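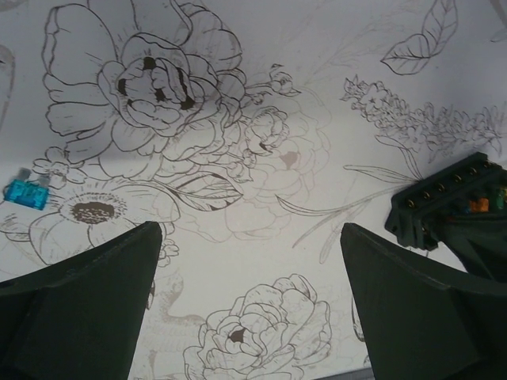 工单号：3235
产品：Trendia 车载压缩机冰箱
提交渠道：售后论坛，房车与改装板块
状态：已解决（还剩一个小问题没关）

问题描述

大家好，客服好！先说现象：我这台冰箱白天好好的，一到后半夜就自己停机，面板上亮低电压的报警灯，早上起来冷冻格里的饺子全粘成一坨。八月份开始的，在那之前用了一整个春天加半个夏天，一点毛病没有。

车是一台二手的长轴面包车，Sarketti 改装的，上一任车主找他们做的电路，我接手以后只加过一个车顶风扇和床头两个阅读灯。副电瓶是 100Ah 的磷酸铁锂，配一个 Aka 的库仑计（就是那种圆屏的，能看电压、电流和剩余电量），太阳能板在车顶，行车充电也有。冰箱单独走一路，从保险盒出来，沿着左边的柜子底下一直拉到尾部。

最让我想不通的是，冰箱报低电压的时候，库仑计上剩余电量明明还有一大半，电压也漂亮得很。所以一开始我真觉得是冰箱控制板坏了，上来语气有点冲，先道个歉哈。

第一次更新

客服让我先做三件事：把低电压保护调到最低档、拔插头用酒精擦一遍触点、然后观察一晚。

都做了。保护档位原来在中间那档，我调到了低档，这个操作要长按设置键再按减号，说明书上写得特别小，我翻了两遍才找到。插头拔下来看，触点有一点点发乌，擦完亮堂多了。当晚的结果：停机推迟了，凌晨三点多才报警，以前一般一点多就开始了。有改善，但没根治。

另外有位版友在下面问我是不是把冰箱塞得太满、散热口堵了。检查过，冰箱后面的格栅没东西挡着，旁边原来放了一袋猫砂（别问，猫也跟车），我挪走了。散热这块我觉得不是主因，毕竟报的是电压，但夏天车里闷，压缩机起动次数多，电流起落也就频繁，这个我承认有影响。

第二次更新

这次我买了个万用表。以前一直借邻居的，借到不好意思了。

按客服发来的步骤量电压，压缩机停的时候和转的时候各量一次，量三个地方：电瓶桩头、保险盒的冰箱那一路输出、冰箱插座。我把数抄在本子上，回来一看就有意思了：

压缩机不转，三个地方几乎一样，都在 13V 出头。
压缩机一转，电瓶桩头基本不动，保险盒输出掉了一点点，到冰箱插座那里直接掉到 12V 以下。

所以冰箱没冤枉人，它看到的电压就是低。我前面说控制板坏了，收回！

有人可能要问那为什么白天没事。我的理解是白天太阳能在充，整个系统电压被抬高了，线路上丢掉一截也还够用；晚上没有充电，丢掉同样的一截就踩到保护线了。客服后来回帖也说是这个意思，我还挺得意的。

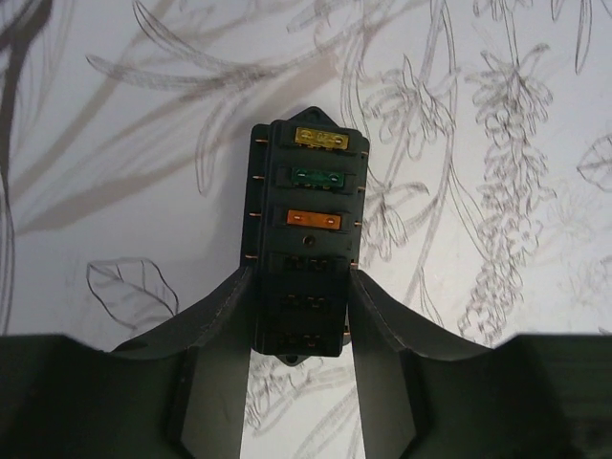

接下来就是找这一截电压丢在哪儿。量压降的方法写一下，给后面搜到这个帖子的朋友省点时间：万用表打到直流电压档，红黑表笔不是一头接正一头接负，要搭在同一根线的两头，让冰箱转起来，读到的数就是这段线吃掉的电压。正极线量一次，负极线量一次。线太长够不着的话，找一根长电线接在表笔上就行，我用的是一根旧音箱线，绕过床底拉到车尾，被猫扑了好几回。

正极线：吃掉一点，在能接受的范围里。
负极线：吃掉的比正极多好几倍！

说实话我之前一门心思都在查正极，保险、开关、插头，翻来覆去地看，负极压根没想过。负极不就是接地嘛，能有什么问题。唉。

第三次更新（中间断了一阵，跑了一趟长途）

不好意思让客服等了。这段时间去了 Bogale 露营地，住了 4 晚，那边有市电桩，插上外电冰箱就一次都没报过警，也算是侧面验证。营地的水龙头水压大得离谱，接软管之前先开一点点试试，我被滋了一身。顺便说一句，那边靠河的几个位子树荫很密，太阳能基本等于没有，指望车顶板子充电的朋友要选坡上那几排。

回来以后开始拆柜子。Sarketti 的柜子做得是真结实，也是真难拆，底板的螺丝藏在地毯边条下面，边条又是胶粘的。我用热风枪慢慢吹，吹软了再揭，没敢硬撬。拆了一下午，膝盖都跪青了。

负极线没有直接回到电瓶的负极汇流排，在左后轮拱旁边就近打了铁，一颗螺栓拧在车身上。螺栓下面压了三个端子：冰箱的、尾部照明的，还有一根我到现在也没弄清楚通到哪里的黑线。螺栓底下那块车身漆没有磨干净，端子边上一圈锈，手一拧螺帽居然能动。我猜前任车主那会儿就没拧到位，跑烂路又颠松了。

给 Sarketti 也打了个电话，态度挺好，说那批车确实有在轮拱就近接地的，后来的车都改成拉回汇流排了，建议我照着改。配件他们可以寄，不过要等，我就自己去买了线。

第四次更新：处理过程

先断电！电瓶总开关关掉，太阳能那边的断路器也要关，顺序是先关太阳能再关电瓶，我那个控制器的说明书上特意写了不要反着来。

1. 旧螺栓拆掉，三个端子分开，各贴一段胶带写上名字。
2. 冰箱的负极换了一根更粗的新线，从插座一路走回汇流排，外面套波纹管，过柜子隔板的地方加了橡胶护圈。
3. 端子用液压钳压，压完使劲拽，拽不掉才算数，再套热缩管。第一个我压歪了，剪掉重来。
4. 尾部照明和那根神秘黑线还是留在轮拱，但把漆磨到见亮，换了新螺栓加弹垫，拧紧以后涂了一层防锈脂。
5. 开机之前再检查一遍正负极，冰箱接反了可不是闹着玩的。

保险这一路我没换规格，还是按冰箱说明书推荐的安培数来。有版友建议“换大一号省得烧”，这个千万别啊，保险是保护线的，线没加粗你换大保险，出了事先烧的就是线。就算像我这样负极换粗了，正极还是原来那根，所以一样不能动。

第五次更新：结果

改完当天晚上把保护档位调回了中间档，故意在傍晚把太阳能关掉，模拟没太阳的情况，冰箱设到最冷，里面放了两箱室温的饮料，就是要折腾它。一整夜没报警！早上起来第一件事就是去摸饺子，硬邦邦的，一个一个分得开，我站在车尾笑了半天。

再量压降，负极那边的数字小到我以为表笔没搭上，换了个地方又量一遍才信。

后面几天气温最高到了 28 度，不算特别热，所以我还想等明年大热天再看一次。不过按现在的表现，我觉得这个工单可以标已解决了。

还没关掉的小问题

Aka 的库仑计，剩余电量和我估的对不太上。冰箱跑一晚上，它显示掉得比以前少。我想了想，有可能是原来电压低的时候压缩机反复起动失败，白白费电；也可能是它的零点漂了，需要满电以后重新校准一次。我准备周末找个大太阳的时候充满了重置看看。有用同款的朋友，你们重置以后要不要把电池容量重新输一遍？我在菜单里看到有这一项，没敢按。

客服回复（转贴，方便大家看）

“您好，感谢您详细的测量记录。从数据看，冰箱本体工作正常，低电压报警由供电线路压降引起，您的处理方式是正确的。建议每年检查一次接地点和插头，长途颠簸后也可以顺手摸一下端子有没有松动或发热。低电压保护放在中间档即可，不建议长期使用最低档。工单 3235 将为您保留一段时间，如有复发请直接在本帖回复，无需重新提交。”

我的回复

收到，谢谢！前面还有个问题你们漏答了：冷冻格那个门封条，右下角有点翘，我用吹风机吹软了按回去能顶几天，过后又翘。这个能单买吗？型号贴纸在冰箱背面，我得把它整个拉出来才能拍到，等我下次拆柜子的时候一起弄，拍了就贴上来。

还有那根黑线，有 Sarketti 同款车的朋友知道是通到哪儿的，麻烦吱一声。我拔下来试过，灯、水泵、风扇、倒车影像全都正常，什么都没少。现在先接着，胶带上写的是“不知道”。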